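Search this site Search

Notebook, 16/01/2019
Reading time: 2 min

Evaluation of the Felter gripper kit (supplier Rivance), second entry. Present: me and Kamala Mudaliar. Harish Kamath read the draft and his remarks are put in.

The kit is on loan to us until the end of January. What we must decide is whether to buy it for the packing bench, or to stay with the Travura fingers which we already know. The price is not so different. The support contract is, and Raghavendra is asking the supplier for a new offer without the training days.

Started today with the plastic tube. It is a difficult piece for any gripper, round and smooth outside, with thick wall. I set the closing force to 40 per cent and the speed to the lowest step.

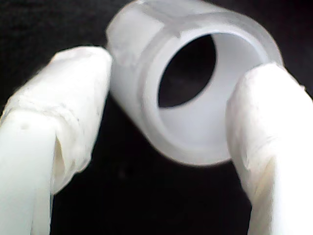

The manual gives only one table for force, and it is made for boxes. For round parts it says "adjust as needed". I wrote to Jianguo Liao at Rivance and asked for proper values. He answered quickly, but he sent me the same table again. Kamala thinks that we should make our own table and keep it in this notebook, and I agree with her.

Things I noted about the software:
- The force setting is lost when the controller is restarted. Must be typed again each time.
- The log file keeps 1000 lines and then it writes over the oldest ones. Too short for a full day.
- The stop command from the screen needs two clicks. Harish does not like this at all, and I also would prefer one.

After that we prepared the bench for the sorting task. Unai Cabello proposed it, as it is near to what Nambiar wants from us: take one packed item and lay it in the correct compartment.

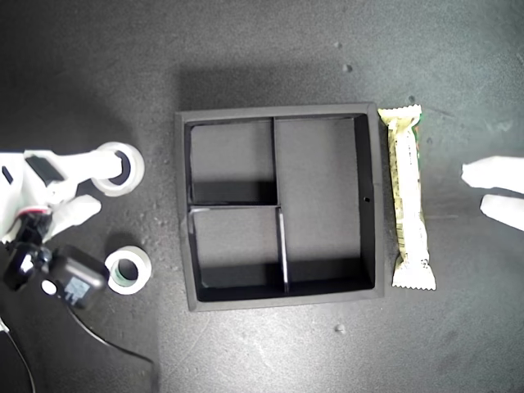

Sorting task: divided tray, snack bar beside it, grippers at both sides.

The bar goes to the large compartment. For the small ones we still need to choose items. Plan is 8 runs for each item, same start position, and Kamala writes the times.

To ask Rivance: price of spare fingers, and if the log can be made longer.

0 shares 2 comments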